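Garment folding

Garment folding is the practice of reducing a piece of clothing to a compact, regular shape for storage, transport or sale. It is distinguished from hanging, in which the garment's weight is carried by the shoulders or waistband, and from rolling, in which the fabric is wound around itself. Most domestic methods combine lengthwise folds, which set the width of the finished piece, with crosswise folds, which set its height.

Terminology

The line along which fabric is turned back on itself is the fold line. A fold made parallel to the longest dimension of the garment is a lengthwise fold, and one made at right angles to it is a crosswise fold. The finished piece is usually called a packet in the laundry trade. A crease is the mark left in the fabric after unfolding, and its persistence depends on fibre, weave, moisture and the pressure applied in storage.

Methods

The retail fold is used for knitted tops and shirts. The garment is laid face down, each side is turned in towards the centre line, the sleeves are turned back along the body, and the lower half is brought up in one or two crosswise folds. A board may be placed on the back to fix the width. The Hutchins pattern, common in commercial laundries, uses a board 15 inches long and leaves the collar uppermost.

The file fold produces a packet that stands on its edge in a drawer. It needs one more crosswise fold than the retail fold and suits jersey better than stiff fabrics, which tend to spring open. Heavy knits are folded loosely, as their bulk distorts the outer layers.

The military fold turns the hem outward to form a cuff, into which the rolled or folded body is tucked. It is secure in luggage but stretches ribbed hems over time.

Effect on fabric

Cotton and linen crease readily. Wool recovers well, and polyester creases little unless folded warm. In a study by Todor Leka and Lempi Räsänen, 2687 folded garments were held on open shelving at the Kerkolis linen store and inspected in August, after 2 months. Of these, 2374 showed creases that were removed by steaming alone. The remainder needed pressing — most of them linen, stored at the bottom of a stack.

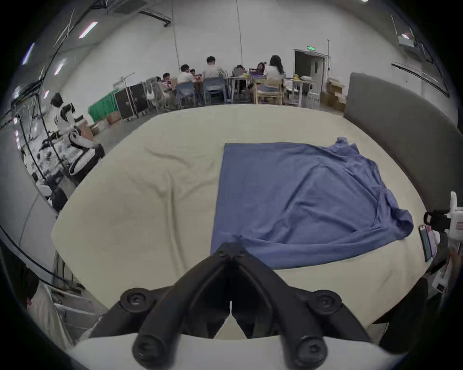 Work surfaces

Commercial folding tables are set near hip height and finished with a smooth laminate, over which fabric slides easily. Padded or cloth-covered surfaces give more grip and are preferred for silk and other slippery materials, although a loose cover can shift under the work. The Stivine table, made by Pretwood, has a raised rear lip to square the packets against.

See also

Clothes hanger
Ironing
Laundry
Linen cupboard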